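Small plants and a woven basket in a white room with a brick wall - what goes where?

Asked in Decorating & Organizing

We have a back room with white walls, a high vaulted ceiling and a band of exposed red brick that I completely love. Over the holidays I finally put some green in there, all little plants in white pots, and brought in a wicker basket for the clutter. Now I keep shuffling everything! Should the plants sit against the brick or stay on the white side? And does tan wicker work with brick this orange? Room is 11 feet wide at the brick end. Budget is 200 dollars but I'd love to spend less.

Asked Thursday, January 7, 2021

2 answers

Answer by Brunello Serra

Oh, you have brick, lucky you! Put the green against it. Green next to red and orange jumps right out, and a white pot keeps it crisp. Tan wicker is fine too, it's close enough to the pale mortar that it settles in.

I did my own place in June and what helped most was varying the heights - one spiky plant on a table, a couple of tiny ones on a low cabinet, one more off to the side so the white wall isn't left out. A red cabinet in front of red brick sounds like too much and I was nervous about it, but I adore it now. I paid 62 dollars for everything, pots included. If there's a fan in the room, keep the leaves out of its draft, they dry out fast in winter.

Brick wall and white tables:
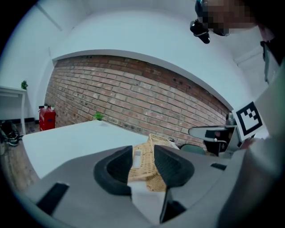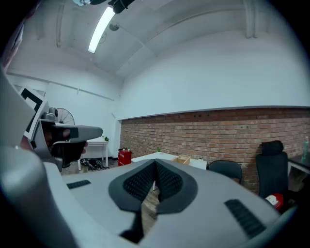
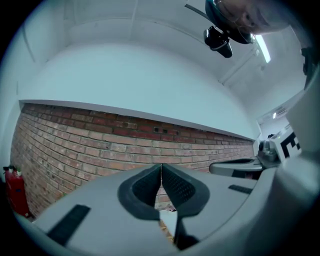 Answer by collgate_jo

Agree on the brick. Only thing I'd add is check your light first, mine sulked until I moved them 2 feet closer to the window. Also get saucers!! White tables stain. Grevon has cheap ones or just use jar lids.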